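Gallery: August at Furnival

Hello again! I've been promising to put something up from the August sessions for ages, so before the notes get any more out of date I'm doing it over a pot of tea. If you've followed the Cusard pages from the start you'll know most of the names by now. If you haven't, we're a small group working upstairs at Furnival, and what we do most days is show a robot how to do dull things with its hand, over and over, until it can have a go without us.

We've tried two ways of showing it. The first is by hand, where you take hold of the arm, push it through the job and let it remember the path. Ruth Bickerstaff is brilliant at this. She's got a sort of dance partner's patience and never fights the joints. I am hopeless at it, I pull too hard and the arm goes stiff on me and then I apologise to it out loud.

The trouble with pushing the arm is that you can't very well push four fingers as well, not with the two hands you were born with. So for anything fiddly we've gone over to remote control. You put on the glove, the robot's hand copies yours, and the whole go gets saved from start to finish. Tineke Van Leeuwen set that part up for us, and she also wrote the little sheet of rules that's taped inside the cupboard door. Rule one is "slower than that". Rule two is "no, slower".

The August job was pegs and cups. Pick up a peg, stand it in a cup, let go without knocking the cup over. It sounds like something you'd give a toddler on a wet afternoon and I thought we'd have it done by lunch (ha). Letting go is the horrible part. When you or I let go of something we just sort of stop holding it, but the glove picks up every small wobble on the way out, and a thumb that leaves half a second late will take the peg with it. Rianne Dekker got the knack by opening her thumb first and then the rest, and once she'd told us we all started doing it. I now do it with teaspoons.

We kept 97 good goes from the first stretch. I'd rather not say how many we binned! Nyokabi Urio does the sorting, and she's strict, much stricter than I would be. A go where the peg ends up in the cup but you had a wobble and a rethink in the middle goes in a separate folder, and she wants those too, only marked as what they are. Dirk Mühlbauer argued with her for most of one morning about whether a rethink was a mistake or a rescue. I think they settled on rescue. The folder is called "hmm".

A few things I'd pass on to anyone starting out with a glove:

Take your rings off.

Do a couple of throwaway goes first and don't save them. Your hand needs to warm up to the delay, and your first one will always look like somebody posting a letter in oven gloves.

Swap people more often than feels needed. We were doing 13 goes each before changing over, which suited me, though Ruth would happily have carried on to tea time. You do get sloppy, and then the robot gets taught sloppy, and you'll spend the next afternoon wondering where it picked that up.

Put the cup somewhere different each time. I forgot this for an entire session. The robot learnt one spot on the bench beautifully and was no use anywhere else.

Talk while you do it, if you're the talking sort. Tineke says it makes no difference to the recording and she's right, but I do find I go at a steadier pace if I'm muttering "down, down, thumb, and off".

People keep asking when it'll manage by itself. The target we wrote on the board was 3,000 goes across all the jobs, and we're a fair way short, so ask me again when the clocks have gone back. I've had two of you write in to ask about visiting as well. Yes please, mornings are best, ring the Furnival bell twice and give it time – the stairs are long and whoever's in the glove can't answer the door.

Next up is a box with a lid. Rianne has brought in a Lilletti biscuit tin, which I've asked her to swap for something with a looser top, and Dirk wants to try a jar. We'll see. I've also been told there'll be a new glove coming from Fumberg in a smaller size, and as the owner of the smallest hands in the group I'm very, very pleased about it.
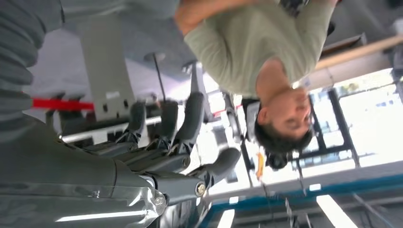
Fingers and thumb up close, with Dirk keeping an eye on them. August, Furnival.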